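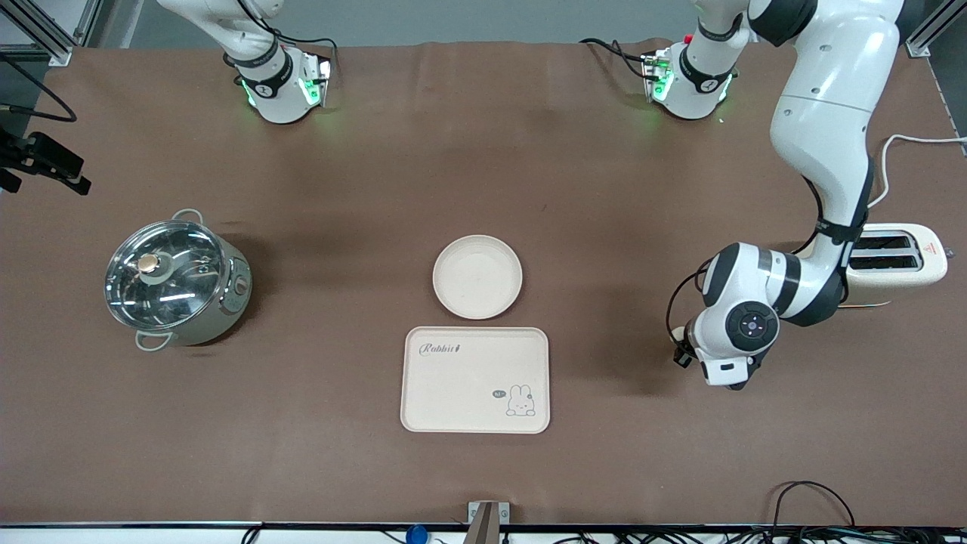
Work & Careers > Catering and Kitchens > Automation at work

Two-arm robot going in at our staff kitchen, what happens to the people on the breakfast shift?

Jovita Alvarado
12/06/2025

I run the staff kitchen at a parts warehouse. We do breakfast and a hot lunch, 379 people on the books, though far fewer than that eat with us on any one day. Management have told us that from August a robot with two arms will be doing some of the counter work in the mornings. Toast, laying out plates and trays, lifting the lid on the soup and porridge pot, that sort of thing. The firm supplying it is called Gindeck.

There are 8 of us across the two shifts. We've been told no jobs will go, but nothing has been put in writing. What I want to know is what the day looks like once one of these is running. Do hours get cut? Who cleans it? And can I ask for anything before it goes in, or is it too late by then? I've asked my manager twice and been sent the same leaflet both times.

Ctibor Pešek

We had something similar put in at the canteen where I work, also two arms over a counter, different supplier. It has been in since last August so I can only tell you how it went for us.

Nobody was let go. Two people had their start time moved from six to seven and lost an hour's pay each day until the union rep got it put back. Ask about start times before anything else. They will say "no redundancies" and mean exactly that and nothing more.

The work changed more than the hours did. Somebody has to set the counter up the same way every morning, pot on its side, toaster on its side, plates in the middle. If a plate is in the wrong place the thing stops and waits for you. I used to do the toast myself and talk to people while I did it. Now I fill and set out, then stand where I can see it, and in between I do the prep I never used to have time for. Some of the others like that. I find it dull.

Cleaning is yours, whatever the supplier tells you. They service the arms but they won't wipe down your counter or do the crumbs. We got 10 minutes added to the end of the shift for it and it needs more. Crumbs get everywhere with toast.

Things I'd get in writing:

- start and finish times for each person, by name
- who is allowed to stop it, and that nobody gets told off for stopping it
- paid training for everyone, including part-timers
- who lifts the hot pot (in our place that is still a person)
- what happens on the days it is out of order

The last one matters. When ours was down for a week we were one person short, as they'd already moved someone to the stores.

Iveta Vrabec

It isn't too late. If you are in the UK your employer should be consulting you on health and safety when they bring in new equipment. Ask to see the risk assessment and ask whether kitchen staff were spoken to for it. Put it in an email so there's a date on it. ACAS have a helpline if you get nowhere.

Also ask if your job description is being changed. Minding a machine is a different duty from serving food and you can fairly ask about the grade.

Dalibor Štěpánek

all this for toast. get a bigger toaster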